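Drenden Bench Packing Kit: review after one month

Reviewed by Jonas Prantl

We pack disposable gloves into clear boxes for a small catering supplier. It is repetitive work, and the plan for next year is to hand part of it to a robot arm. Before spending real money on that, I wanted to know what the job needs in the way of bench, trays and bags, and whether those parts could stay in use once the arm arrives. The Drenden kit is sold for this purpose. It costs $296, and I paid full price.

What you get

The kit is a set of clear plastic boxes with lids, a supply of bags in clear and purple film, a printed planning workbook and a download of timing sheets. You supply the table and the gloves. Ours is a plain black table pushed up against a wall, and the box fits on it with room left for bags on one side. I would not buy a special bench for this. A dark top helps, as clear film is hard to find on a light one.
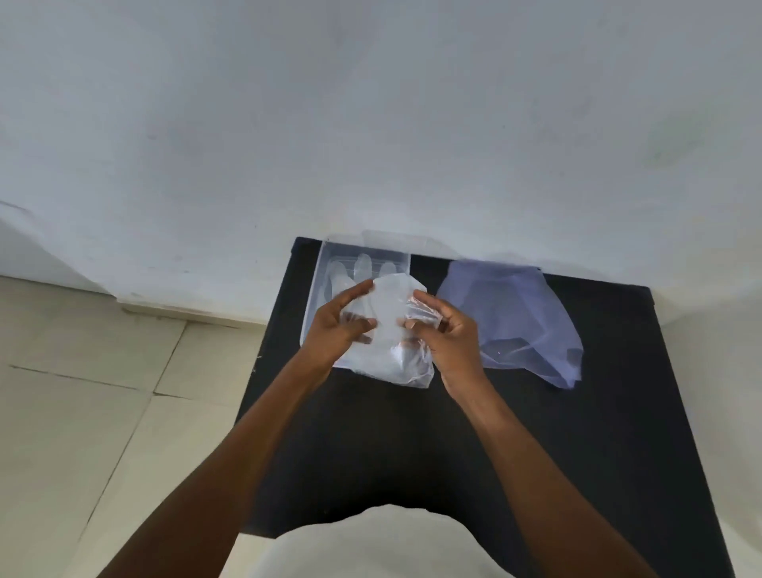
Clear bag in hand, box behind it, purple bag to the right.

The boxes

These are the best part of the kit. The sides are clear, so you can check a glove without picking the box up. I have had no cracks. The lids come off easily and close flat, but they are slippery, and I would like a small tab on one side. If you are planning for a gripper, the lid is the first thing I would change. Drenden sells a tabbed lid separately and I think it should be in the box.

The bags

Fine, nothing special. The clear film clings to itself, and opening one takes both hands. The purple film is easier to see on a black table, and I now use it wherever I have the choice. Film is the hard part of this job for any machine. I asked two suppliers for a quote, Schnyder and Kitier, and both wanted samples of the bags before they would talk about the gloves. Schnyder priced the arm and the gripper as separate items, which made it easier to compare. Kitier gave one figure for everything and would not break it down.

The workbook

Worth having. It has you write down each motion, time it, and mark whether it needs one hand or two. I had assumed that getting the glove out would be the slow step. On our sheets it was getting the glove to lie flat with the fingers apart, and that is a two-hand motion nearly every time. The quote I had been leaning toward was for a single arm. I have gone back and asked for a price on two.
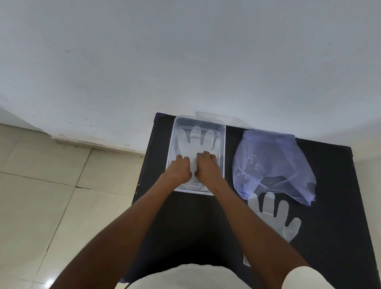

Page last changed: July 25, 2025

The budget pages in the workbook are weaker. They cover the arm, the gripper and the mount, and leave one line for "other." My own "other" came to more than the mount. It includes a guard, an electrician, 500 spare bags for testing and the time of whoever sits with the machine while it is being set up. Put at least $2,000 aside for this and keep it apart from the main quote. There is also no page for running costs, so I added one by hand.

The timing sheets open in any spreadsheet program. Two of the formulas point at the wrong column. Drenden sent a corrected file within 3 days of my email.

Compared with the Prellholm set

I borrowed a Prellholm set for a week. The trays are heavier and the lids are better. There is no workbook, and the trays are not clear, so every check means looking in from the top. For a packing line that will stay manual, I would take the Prellholm. For planning a robot purchase, the Drenden is more useful.

Good: clear boxes, motion sheets, quick support
Not so good: slippery lids, thin budget section, clingy film

Would I buy it again? Yes, at this price, with the tabbed lids added to the order. If you already have a signed quote for an arm, skip the kit and ask Drenden for the workbook alone. They do sell it that way, though it is not listed on the site.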